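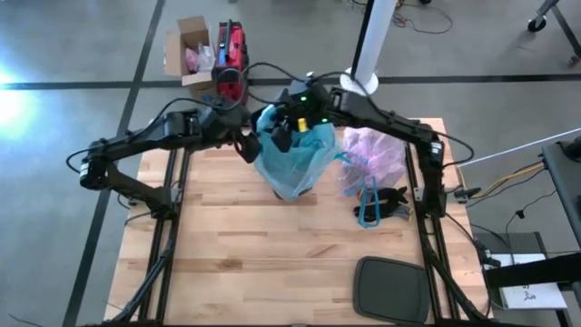 Graham Yeoman's view, given over coffee at the Edevcombe open day, was that bags are harder than boxes, and that anyone quoting cycle times for rigid parts should be made to repeat the test with thin plastic. I have 39 pages of notes from Fasen on rigid parts and very little on film.

The bagging demonstration used two arms, one to hold the bag and one to work at the mouth. Both grippers have to agree on where the opening is, and the opening moves whenever either of them does. I asked about force sensing and was told it was on the list for June. The Treloar talk next door covered calibration only. Slides are promised by 21st November.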